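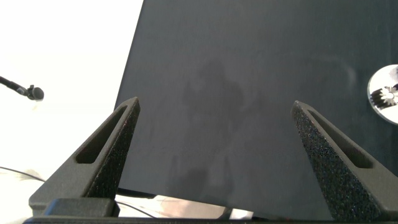

I finally got to the open day at Kellari, and if you missed it, do put your name down for the next one in July! I'd been told to expect a lot of standing behind ropes. Instead they sat us down close enough to see the speckles on the gripper's fingers, which have a slightly sparkly finish that I hadn't expected at all, and long tapered slots cut right through them. They spread very wide when they're open. The job was to come up to a big dark panel without knocking into anything near it, and with a microphone sticking out on a thin black arm to one side and cable trailing about the place, I was nervous on its behalf.

Yoshinori Wada did the talking (very patiently, given the number of us asking whether it could do the ironing). He calls the robot Surkard, after the project, and said they'd made 940 practice approaches over the winter, of which 646 were good enough to keep. I asked what had gone wrong with the others. Mostly it stopped too early, he said, and a shiny smooth surface is harder for it to judge than you'd think.

Then we got a go ourselves! You steer with a sort of handle, and it's much lighter than it looks. Gunnel Lindholm from our group was a natural and got hers on the second try. I had four turns and was told, kindly, that I was "very thorough".

Tea was in the room upstairs, with a really good lemon cake, and we were let out an hour later than planned with no one complaining. Entry is free but they only take small groups, so tell me or Gunnel if you'd like to come in July and we'll send the names in together. The number 3 bus stops right outside.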